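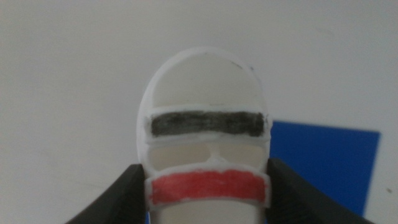 White printed part, domed top, raised rim.

Swivel joint weeping after rebuild, is the Jurniva seal kit worth it?

hosepusher
20/09/2021
We run a 2 inch swivel joint on a transfer line, water and a mild detergent mix, nothing nasty. Rebuilt it in April with the Flomex kit and it started weeping again after 492 hours on the meter. The Jurniva rep says their kit is good for 1,000 hours in the same joint. Has anyone got numbers that didn't come from a rep?

drypump_ohio
No, and I've asked. "Good for 1,000 hours" at what pressure, and turning how often? A swivel that moves twice a shift will make any seal look great.

gasketcase
I've had Jurniva seals in two joints since last year and no leaks. Install was easy, but grease the lips first.

drypump_ohio
How many hours on them though?

gasketcase
No meter on that line. They get used most days.

drypump_ohio
So we don't know.

millwright7
Before you buy anything, look at the ball races. If the race is worn the two halves rock under load and the new seal gets chewed on one side. I'd bet that's your leak, whatever brand is in there. Check the old seal for a flat spot.

hosepusher
Old seal is worn on one side, yes. But the joint feels tight by hand.

millwright7
By hand tells you nothing. Hang the hose on it, fill the line and put a dial indicator on the body.

Grastia_user
Or skip the rebuild. We swapped to a Grastia joint and quit messing with kits.

gasketcase
For about three times the money. And you still have to buy their kits when it does go.

Grastia_user
It hasn't gone.

drypump_ohio
Yet. How long has it been in?

Grastia_user
7 months.

hosepusher
Put the indicator on it. There is movement — more than I expected. Jõgi lists a race and ball set for this body, so I'm pricing that against a whole new joint. Still not sold on the 1,000 hours.

millwright7
Support the hose too, or you'll wear out the next set the same way.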